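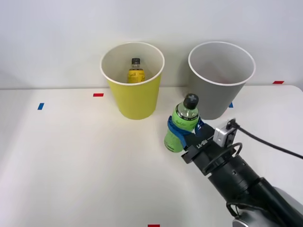

Forums > Kitchen & Pantry > Vinegar and Pickling > Onions keep going soft

pickle_rig
Okay so I've made quick pickled red onions every week since April and the last three batches went limp by the second day. Same recipe, same jars. I pour the brine over hot, lid on, into the fridge after 30 minutes. What am I doing wrong?? My neighbor Malachy Moynihan swears it's the vinegar, I switched to the Gostach white because it was on sale.

tessmarie88
It's the hot brine. Let it cool down first and they stay crunchy for 8 days easy. I quit boiling mine years ago.

oldcrock
Disagree with Tess. Cold brine onions taste raw to me until day four. I pour it hot every time and mine have plenty of snap. How thin are you slicing? If you're using a mandoline on the lowest setting they're going to be noodles no matter what.

pickle_rig
Umm... lowest setting, yes. I got a new mandoline for my birthday and went a little nuts with it!

oldcrock
There you go.

tessmarie88
It can be both! Thin slices AND boiling liquid is basically cooking them. Also check the acid on that vinegar - some of the cheap ones are 4 percent and I don't like going under 5.

R_Ticona
Gostach is 5, I have a jug right here. Slice thicker, go pole to pole and not across the rings, and quit leaving them on the counter with the lid on. That traps the heat.

pickle_rig
Pole to pole, never heard of that. I've got 300 grams of onion left so I'll do one jar hot and one cold tonight and report back.

tessmarie88
Team cold!!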